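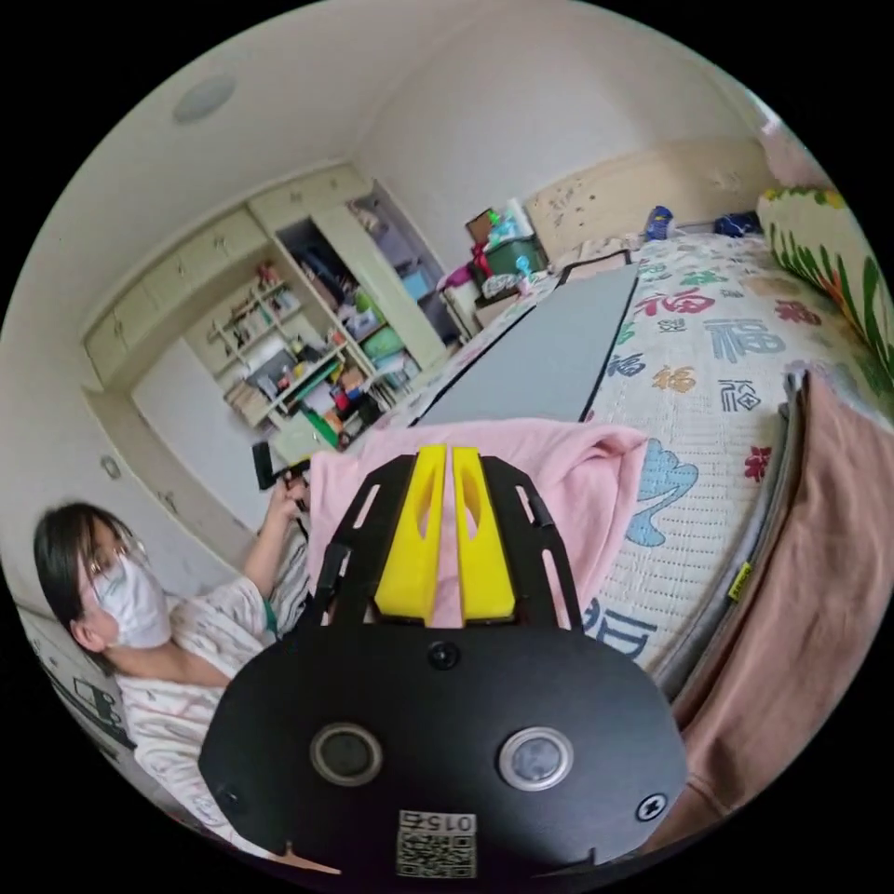
Slide 1: Looking after a gripper (5 min)

Reading time: 2 minutes

Say hello. Thank Chrysanthi for the slot before lunch. I look after one hand-held gripper for the Vallo project, and it has taken over my life in a small way.

The tool first: black body, two yellow fingers, a label with a QR code. Scan it before every session. Kosmas once logged 44 clips against the wrong unit, and still buys the coffee.
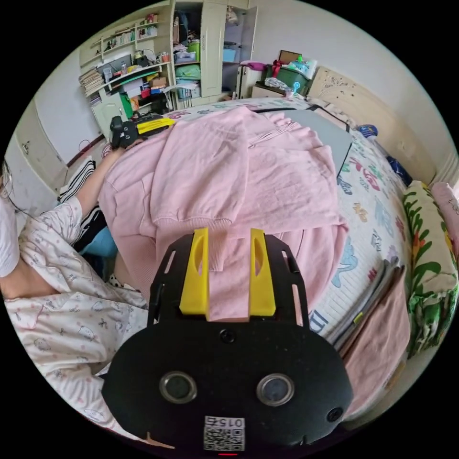
Slide 2: Fingers

Knitwear is what finds a badly set finger. Work it into a sleeve or a ribbed cuff and feel for drag. Check the slots for fluff — tweezers, never a knife. Both fingers come off together and go back on together. PAUSE for the tweezers story if there's time.

Slide 3: Lenses and light
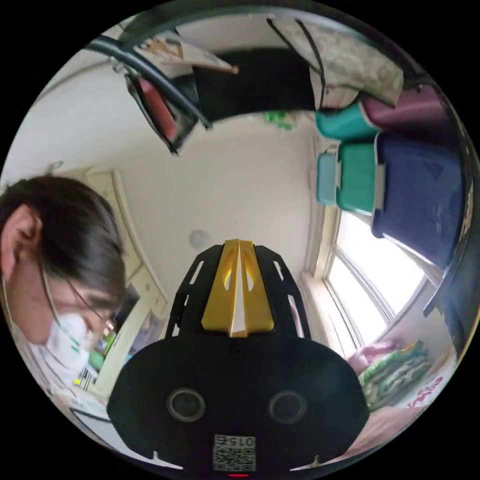 Cleaning comes before any software fiddling. Dry cloth first, then the proper fluid, one lens at a time. I go in close, glasses on, head down over the tool, and look for smears. The red light sits under the label, so check it while you're down there. Last December I spent a whole evening on calibration and the fault was a thumbprint.

Slide 4: The log

Ours stands at 2599 cycles. The last finger change was at 1513, in Dionysis's handwriting, so possibly 1573.
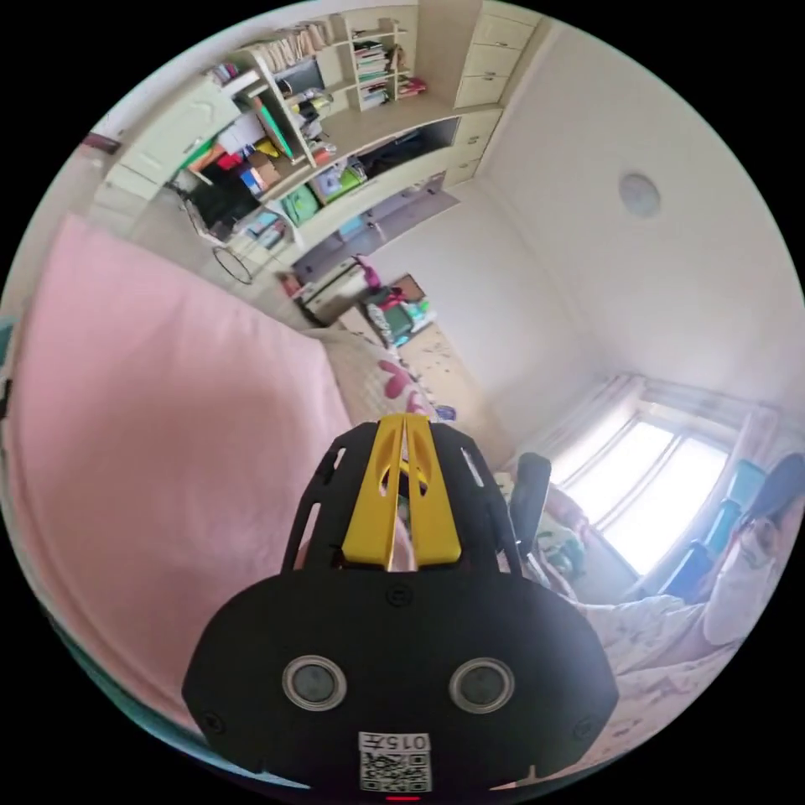 Write down the screws as well, even when they were all tight. Gerasimos will ask about spares: they live in the Dinar drawer, and I'd like the small screwdriver back.

Questions, then lunch.

Contact: Evangelia Kyriakidis, Skiltside | © Skiltside | Back to top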